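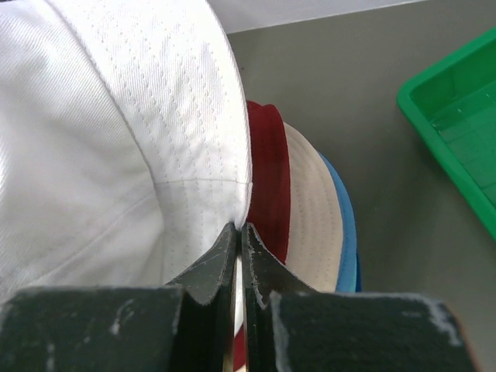
So the hats are finally going okay, and I promised a few people I'd write up how we got here, so get comfortable.

If you're new: I'm in the student robotics club at Stiltness, I'm a sophomore, and I joined because a flyer had free pizza on it. We're entering the Arnska challenge, which is the one where every team's arm has to handle soft stuff. Last year was towels. This year is hats, and when that got announced in November our whole group chat was just laughing faces for an hour. Then we tried to pick up a hat and the laughing stopped.

A hat is such a weird thing to pick up! A towel is flat and floppy and you can kind of grab it anywhere. A box has sides. A cloth hat has a stiff part and a floppy part, and when you squeeze it in the wrong place the whole thing folds up on you, and when you let go it comes back in a different shape than before. And the task isn't even one hat, it's a nested stack, so you have to get the outside one off and leave the others where they were. If you drag two at once you get zero for that run. We got a LOT of zeros.

Our arm is called Moschos (it was named before my time and I've heard three different explanations, so I'm not going to pick one). It's a pretty ordinary arm with a two-finger gripper, and we spent most of the fall arguing about the fingers. I was on team wide-and-flat. The other half of the club was on team pointy. We ended up with both, basically – broad pads at the bottom and wedge-shaped tips that come together at the top, with dark matte stuff over the pads for grip. I'll admit the tips were the right call. You want to get hold of a little pinch of brim and nothing else, and big flat fingers just bulldoze into the stack.

They do take a beating though. The black has chipped off the edges of the tips and there are pale scuffs all over the pads. I keep meaning to redo them, and then someone wants to practice, and well.

Okay, so the part I really wanted to talk about, which is the driving. We collect our own practice runs, meaning one of us steers the arm by hand through the whole pick and it gets recorded, and then the software learns from the pile. Our goal for the semester was 2,000 good ones. I figured that was an insane number. We're at 3,682 now, counting the ones from the towel year that we kept for warming up the model, and I've gotten so used to it that I steer in my sleep. I had a dream where I was trying to pick up my own shoe and the wrist wouldn't turn.

What makes a good run is kind of hard to explain to new members. The wrist camera sits really close, so when you come down on a hat it fills up half your view and you lose track of which edge belongs to which hat. Color helps a ton. We stack ours mixed, so you might have red next to cream next to light blue next to navy, and you can read the rims like stripes. White next to cream is the mean one. All that rows-and-rows stitching on the brim looks the same on both of them, and I have confidently pinched the wrong hat more than once with people watching.

My trick, for whatever it's worth: go slow on the last bit, close until the cloth just tucks down between the tips, and stop. Don't keep squeezing! Everybody wants to keep squeezing. Then lift a tiny bit and look before you pull away. If the next rim over moves, open up and try again. It feels like forever but it only adds a few seconds, and the model seems to pick up the pause too, which I think is kind of adorable.

Last time we ran the model by itself on a hundred tries it got 78. In the same test a month ago we weren't even at half, so there was some yelling. Most of the misses are still doubles, plus a handful where it grabs air next to the hat and carries the air off very carefully.

Our parts fund is mostly thanks to Stirkeck, the hardware store downtown, who gave us a discount and also let us hang a poster by the register. If you're local, go buy a wrench or something.

We've got about 7 weeks left. I still have to fix the tips, figure out if we're allowed a second camera (the rules are super vague on this, I've read that paragraph so many times), and get two freshmen comfortable enough to drive without me hovering over their shoulders. One of them is already better than me at the white ones. I'll post again after the practice round, and if you've ever gotten a gripper to tell white cotton from cream cotton under bright lights, please, please leave a comment.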